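Monday evening
Posted by Halina Krajewska on Feb 26, 2024
Filed under: Home
1 Comment

Slept badly, up at six. Rain until lunch, so I put off the walk to Flimthorpe and did the cleaning things instead. They have been in a heap since October, when the shelf came down, and I was tired of digging through it every time I dropped rice on the floor.

The gray basket is the Likum one with the holes in the sides. I used to keep onions in it. I wiped it out and decided it would be for small cleaning tools only – no rags, no batteries, no string. The big broom can stay behind the door.

Paid the Chaudhry bill for the boiler, 200 dollars. I had put aside more than that, so the rest goes toward the kitchen floor. Dultance wants 3,000 for the floor and I have 2,000. It will have to wait until summer.

Called my sister after supper. She is still undecided about the move and we talked mostly about her knees. She thinks I should hang everything up on hooks. I like a basket because it can be carried from room to room, but she has a point about brushes – bristles go crooked if they lie under something heavy.

Light blue plastic tools in the light gray basket.

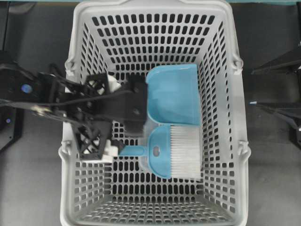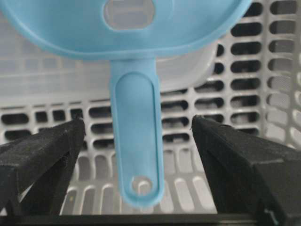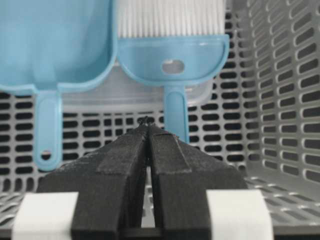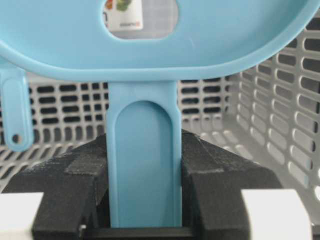
Page 14

The dustpan and the hand brush match, and I would like to keep them as a pair. I still need to find a place for the old scrubbing brush and the two sponges I bought last week. Tomorrow the drawer under the sink, if the rain keeps up. Bed at ten.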